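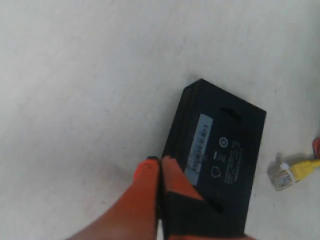
Wrist camera view: the gripper on the black box, with the yellow cable lying beside it.

Fixing a gripper that lets the box twist before the cable goes in

If you have followed our earlier pages on teaching an arm to plug in a network cable, you will know that I am fond of this task. It looks like nothing, and then you spend a whole winter on it. This page is all about one fault that had us going in circles for most of January, and I would like to save you the trouble if your arm is doing the same thing.

The fault goes like this. The arm takes hold of the box, a second arm brings the cable up to the port, and just as the plug touches, the box turns in the fingers. It only turns a little, but a network plug does not forgive much, so the plug rides up against the edge of the port and the second arm keeps pushing. On a good day the force limit trips and everything stops. On a bad day you get a bent plug, and we had a small collection of those by the time Tuấn Đặng made me sit down and look at the recordings properly (he was right, and I should have done it a week sooner).

Before you touch anything

Please stop both arms and press the emergency stop, and leave it pressed while your hands are on the table. I know it is tempting to leave the arms live and just nudge the box straight with a finger. A gripper that has stalled on something can close again the moment the load goes away, and that is a nasty pinch. If the box is connected to power, disconnect it before you go on.

Step 1. Look at where the fingers land

Open the wrist camera recording and go to the moment just after the fingers close. Our boxes lie with the label side up, and the orange fingers take hold at the lower left part of the case as the camera sees it. One finger comes over the face and onto the lower part of the label. A grip like that is fine for sliding a box across the table, but everything beyond it acts like a lever when the plug pushes from the side.

Look at the finger on the label in particular. A label is smoother than textured plastic, and pads do not hold it as well. There are two long slots in the face of the case too, one near the top end and one lower down, close to the finger. If a pad settles over a slot it loses part of its contact, and the gripper has no way of telling you so. It reports a good grasp all the same.

Step 2. Check the pads

Open the gripper slowly by hand from the control panel and wipe both pads with a damp, lint-free cloth. Let them dry fully. Then press a strip of plain paper against each one and try to pull it sideways. If it slides easily, the pad is glazed and wants replacing. Ours came from Fimix and took 14 minutes to change, most of which I spent hunting for the right screwdriver.

Step 3. Move the grasp point

Go back to your taught grasp and shift it along the case, closer to the middle of the long side, keeping the pads clear of both slots and as far off the label as you can manage. Save it under a new name. We overwrote our old one on the Tetel controller and then had nothing to compare with, and I still grumble over it.

Run the grasp at low speed with no cable in play. Stop the arm, press the emergency stop again, and push gently on the far end of the box. You want it to feel planted. If it still turns, go back to step 2 before you think of raising the grip force — too much squeeze can crack a plastic case.

Step 4. Lower the push limit

Now look at the arm that carries the cable. Our limit had been set for a stiffer fixture back when we were on the Prinusham project, and it had simply been copied over. Bring it down until the arm stops on light contact, then raise it in small steps until a good plug seats with a click. Write the value down somewhere other than the controller.

Step 5. Add a check between grasp and insert

Have the program take a fresh wrist camera view right before insertion and compare the angle of the long edge with the angle at grasp time. We stop the run if the difference is over 2 degrees. Tuấn wanted it tighter, but shadows along the edge of the case kept tripping it, so we settled there and have been happy enough.

If it still slips

Check the cable itself. A stiff jacket can tug the plug sideways before it ever reaches the port, and it looks just like a weak grip in the force log. Lay the cable out so it has some slack, and try again with a fresh connector if the clip looks tired. Write to me through the contact page if you are still stuck, and please send the force log along with the video.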